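Andton Engine Cover and Humidity Monitor Set
Set-up Guide, Section 6: Fitting the covers and starting the monitor

This section applies to sets supplied for twin-engine business jets with rear-mounted engines. If your aircraft has engines under the wing, use Section 7 instead. The set is for parked aircraft only. It does not replace the engine maker's own storage instructions, and where the two differ, the engine maker's instructions come first.

6.1 Before you begin

Check that the following are in the bag marked 206:

Two intake covers, left and right
Two exhaust covers, left and right
Four red streamers, already sewn on
Two humidity sensors with cables
One Unent display unit with wall bracket
Desiccant packs, sealed
Tie straps and spare buckles
Fitting pole, in sections

The left and right covers are different shapes. Each has a label sewn inside the hem. Left and right are as seen by a pilot sitting in the cockpit, facing forward.

You will also need a set of steps or a platform of a height approved for your aircraft, a clean dry cloth, and a torch. Two people are needed for the intake covers in any wind.

CAUTION: Do not fit the covers to a hot engine. Wait for the cooling time given in the aircraft manual. If no time is given, ask the aircraft's maintenance organisation.

CAUTION: Do not fit the covers while the auxiliary power unit is running if its exhaust is near either engine.

Note: If any of the sensor cables show a split or a flattened section, do not use them. Replacement cables can be ordered singly.

6.2 Preparing the engines

1. Confirm with the person responsible for the aircraft that no engine run is planned. Write the cover fitting in the aircraft log, or in whatever record your operator uses for ground equipment.

2. Chock the wheels and check that the parking brake is set as your operator requires.

3. Position the steps. Keep them clear of the cowling. Rubber bumpers on the top rail are recommended.

4. Look into each intake with the torch. Remove any leaves, standing water or loose items. If you find a bird's nest or any part of one, stop and call the maintenance organisation.

5. Wipe the intake lip with the dry cloth. Do not use polish or solvent. Residue can mark the inner face of the cover and may work into the seal.

6. Repeat for the other engine.

7. Look into each exhaust in the same way. The exhaust area may stay warm after the intake has cooled. 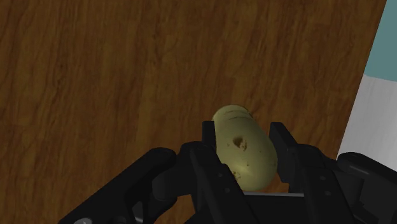 Figure 6-1. Potato between the fingers of a black gripper, wooden tabletop behind.

6.3 Fitting the humidity sensors

The sensors go in before the covers. Each sensor is a flat pad on the end of a grey cable. One is marked with a single band and goes in the left intake. The other has a double band and goes in the right.

1. Unroll the cable fully. Do not leave it coiled inside the intake.

2. Slide the sensor pad into the mesh pocket on the inside of the intake cover and close the flap.

3. Pass the cable through the rubber gland at the bottom of the cover, from inside to outside. The gland is stiff when new. A little clean water on the cable will help. Do not use oil or grease.

4. Pull the cable through until the white mark on it sits at the outer edge of the gland.

5. Open one desiccant pack for each cover and place it in the larger pocket, next to the sensor. Use the packs as soon as the seal is broken.

Note: The packs have a coloured spot that changes as they take up moisture. Packs whose spot has already changed when the seal is opened should be thrown away. Do not try to dry them in an oven.

6. Repeat for the second cover.

6.4 Fitting the intake covers

1. Stand the cover the right way up. The streamer hangs from the bottom.

2. Offer the top of the cover to the top of the intake lip and press it in by hand until the foam edge is seated from side to side.

3. Work down both sides together. If one side goes in well ahead of the other, the cover will twist and leave a gap at the bottom. Take it out and start again.

4. Press the bottom edge home. The foam should bulge slightly outwards all the way round.

5. Pass the upper strap over the top of the cowling using the fitting pole. Do not throw the strap. The buckle can chip paint.

6. Bring the strap underneath and fasten the buckle. Tighten it until you can just slide a flat hand under the webbing.

7. Tuck the loose end into the elastic keeper.

8. Check that the cable hangs freely below the gland and is not trapped under the strap.

CAUTION: Do not over-tighten. The strap is there to stop the cover leaving the engine in a gust. The foam edge makes the seal, and extra tension will distort it.

Repeat for the other engine.

6.5 Fitting the exhaust covers

The exhaust covers have no sensor and no desiccant pocket. They are made of a heavier cloth and have a drawcord in place of the foam edge.

1. Loosen the drawcord fully and slip the cover over the end of the exhaust. The seam with the label goes at the top.

2. Pull the cover forward until the hem lies flat on the cowling. It must not cover any drain hole. Some cowlings have a drain low down on the inboard side that is easy to miss.

3. Draw the cord in and lock the toggle.

4. Clip the joining strap between the exhaust cover and the matching intake cover. The clips are colour matched.

If the joining strap will not reach, you have probably mixed the left and right covers. On a few aircraft with long cowlings a strap extension is needed. The part is listed in Section 9 under Sarmiento fittings.

6.6 Setting up the display unit

The display unit can be fixed to a hangar wall or stood on any flat, dry surface within reach of the cables. It should be out of direct sun and away from heaters. Do not stand it on the wing or on the cabin steps.

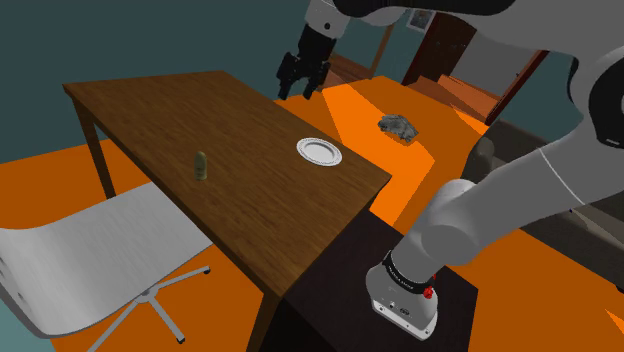 Figure 6-2. Wooden table with green bottle.

1. If you are using the wall bracket, fix it at eye level with screws suited to the wall. Screws are not supplied.

2. Slide the display unit down on to the bracket until it clicks.

3. Fit the batteries, following the marks inside the cover. Do not mix old and new.

4. Plug the single-band cable into socket L and the double-band cable into socket R. The plugs are keyed and go in one way only.

5. Lay the cables along the floor where no one will walk or drive a tug over them. Where this can't be avoided, use a cable ramp.

6. Press and hold the green button until the display lights. Both readings will show dashes.

7. Wait 15 minutes. The dashes will be replaced by a humidity figure for each engine.

The first figures are usually close to the humidity of the hangar. They should begin to fall as the desiccant takes effect. Expect the readings to need about 9 hours to settle, longer if the covers were fitted outdoors in damp weather.

6.7 Setting the alarm level

The unit leaves the factory with the alarm turned off. To set it:

1. Press MENU until the bell symbol flashes.

2. Use the up and down arrows to choose the level. The correct level is the one given in the engine maker's storage instructions. Andton does not supply a general figure.

3. Press MENU again to store the level. The bell stops flashing and stays lit.

4. To test the sounder, press both arrows together. It should sound twice.

The same level applies to both engines. If you have two different levels to work to, set the lower one.

Note: When the Unent unit is paired with a Grarkness hangar gateway, the alarm level can also be set from the gateway. Whichever setting was made last is the one in use. Pairing is covered in Section 8.

6.8 Routine checks

While the aircraft is parked, carry out these checks as often as your storage programme calls for, and after any strong wind.

1. Read both figures on the display and write them down.

2. Walk round the aircraft and check that all the streamers are visible and hanging free.

3. Check strap tension. Webbing slackens a little over the first few nights and should be taken up once.

4. Look for water lying in the folds of the exhaust covers. Lift the fold from below to let it run off.

5. Change the desiccant packs if the reading has been rising over several checks. Change both sides at the same time.

If one reading is much higher than the other, first check the gland on that side and then the bottom edge of the foam. If both are sound, swap the two plugs over at the display. Should the high reading move to the other socket, the sensor or the air in that engine is the cause. If it stays where it was, the display unit is at fault.

6.9 Removing the set

1. Switch off the display unit and unplug both cables.

2. Unclip the joining straps.

3. Remove the exhaust covers.

4. Undo the upper straps. Lower the buckle end by hand.

5. Remove the intake covers, bottom edge first. Take care that the sensor cable does not drag across the lip.

6. Look into each intake and exhaust with the torch. Check that no desiccant pack, streamer or length of cord has been left behind.

7. Count the covers back into bag 206 and enter the removal in the aircraft log.

WARNING: Never start, motor or tow-start an engine with any part of the set fitted. A pack or strap drawn into the intake will cause serious damage and may cause injury.

Dry the covers before storing them. Hang them by the loops and leave the pockets open. Damp covers left in the bag will grow mould, and mould on the foam edge cannot be cleaned off. Foam edges can be replaced by the service department; see Section 9 for how to return them.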